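The Spare Room Question

Every June the Holmgren building newsletter runs a piece on having people to stay, and every June I promise myself it will be the last. It is now 22nd November, the holidays are bearing down on us, and the editor has asked for it again. Fine.

The subject is how long a guest should stay. My position has been the same for 12 years. Three nights is a visit. Four is a visit with laundry. After that you have taken on a lodger who doesn't pay, and you'll find your good scissors in the wrong drawer until spring.

I wrote as much in the last issue and received more mail than I did about the parking, which I had thought was a record that would stand. A good half of it came from people who are, by their own account, wonderful guests. They strip the bed. They bring cheese. They are no trouble at all, and would I please tell their sister that.

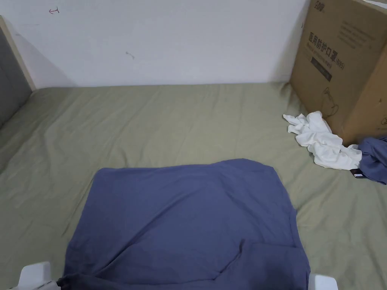

Hjørdis Blomqvist writes that three nights is fine for people who live an hour away, but her brother takes two flights and a bus to reach her, and she isn't about to hand him his coat on the fourth morning. She gives him 8 nights and a key. On the fifth day she goes to the library and stays there until it closes.

I have no quarrel with the library. I do think the key is a mistake. A guest with a key starts having opinions about the lock.

Distance is a fair point, though, and I've been working on a sliding scale. My cousin in Zorirska is 3,000 miles off and comes every other winter, and by the rule of three nights she'd spend more time complaining about the airport than sitting in my kitchen. So she gets a week. She also gets the good pillow, the one I bought for myself, and she tells me each time that it's a little flat.

What I won't bend on is the arrival. "Sometime in the afternoon" is a threat. I have sat in a clean apartment from lunch until dark, afraid to use a plate. If you're coming at four, say four. If you turn up at six with a story about the Foltach bridge, I will listen to the story, but I'll be listening as a person who ate the appetizers.

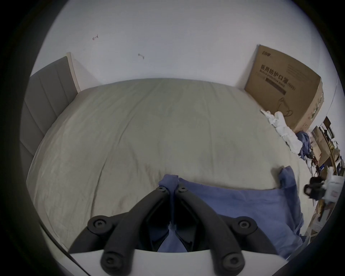
Sheet on, guests pending.

Then there is breakfast. Some hosts do eggs. I do a cupboard, and I point at it. I was raised by a woman who asked every visitor what they'd like in the morning and then made oatmeal, and I think the cupboard is the more truthful arrangement. The coffee is on the left. If you finish it, there's a Bonell market on the corner, and they open earlier than I do.

The thank-you note also came up a lot. Several of you feel a text is enough. I feel a text is enough for a ride to the station. For anything that involved my towels, I'd like a card, and it may be a short one. I have a card from a man who stayed 30 nights during a kitchen renovation, and all it says is "Great shower." I've kept it.

As for asking someone to leave, I am no help. I once started running the vacuum at seven in the morning as a hint and was told how nice it was that I kept the place up.
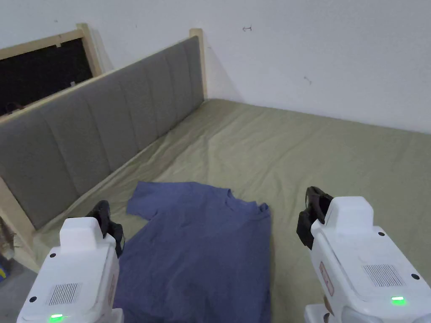
Valter Aasen would like it known that the guest suffers too. He has spent every Thanksgiving for years in other people's houses, lying awake at dawn, needing the bathroom and not knowing which stair creaks. By the third night, he says, he wants to go home more than anyone wants him to, and he only stays on so as not to seem rude.

If that's going on in most spare rooms, we could all be in our own beds by tomorrow. Letters to the usual box in the lobby, please, and keep them to one page. The parking people can have the next issue.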